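Can It Clear a Table Yet? A Gallery for Doubters

Posted October 27, 2024 by Sverre Björklund

Every few months somebody sends me a clip of a robot doing housework and asks if I've changed my mind. I haven't. Since August I've been going through simulated runs of table-clearing work, the kind of thing that gets turned into a headline once it goes well. The job is the one everybody's kids get out of doing: things are left on a table, and they need to be picked up and put where they belong.

Click any picture to enlarge.

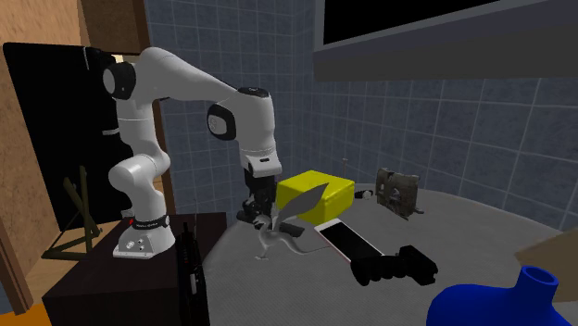

One arm, two fingers, and the sort of mixed junk that collects on any flat surface. The phone and the little winged toy want very different handling.
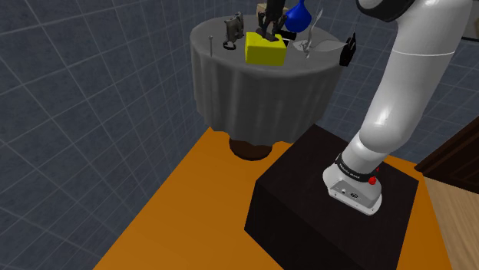
Fingers down at the yellow block. The tablecloth hangs nearly to the floor, and I'd love to see what happens with a real one that slides.

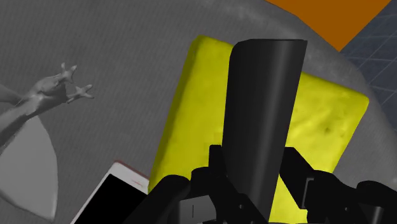
Close in on the yellow block, with a phone lying right beside it. A person clearing up would move the phone first.

What I'd want to see before I believed it

Picking up one block is fine. I'm glad it's being worked on. But a block is the friendliest thing on any table. It has flat sides, it doesn't roll, and nobody cries if you drop it. My own kitchen table this morning had a bowl with milk still in it, a bill, half a banana and a library book. I cleared it in the time it took the kettle to boil, and I was talking on the phone.

So my list goes like this. Let it clear the whole table, with nobody resetting things in between. Let it decide what is trash and what is a kid's school project. Let it wipe up afterward, including the sticky ring under the juice glass. Then let it do the same in a house it has never seen, with the light coming in low through the window and the dog underfoot.

About simulated kitchens

People ask why I bother with computer-made rooms at all. Fair enough. They're cheap, you can run the same mess over and over, and a dropped vase costs nothing. Those are good reasons to practice there. They're poor reasons to announce anything. A virtual table doesn't wobble on its short leg unless somebody thought to put the wobble in.

The Zavevberg people at least say so on their slides. The Herketti brochure does not. It quotes 1,148 completed pickups, and I had to read to the small print to learn that all of them were simulated. I wrote and asked how many tries it took to get there. I have had a nice email back with no number in it.

The shop floor is a different story, a bit

I'll give the machines this much. At the Tedesco packing shop they have an arm moving cartons from a belt to a pallet, and it does that well. The cartons are all one size, they arrive the same way up, and there's a fence to keep people out. I watched it for 40 minutes and it stopped four times. Each time a woman named on the shift board as "line lead" walked over, nudged a carton straight and pressed a button. She didn't even put her coffee down.

Vellow, who want to sell a home version, told me to expect something I could buy in 18 months. I've written that on the calendar in the kitchen, the paper one.

If you have footage of a machine clearing a real table in a real home, start to finish at normal speed, send it in. Please leave the boring parts in.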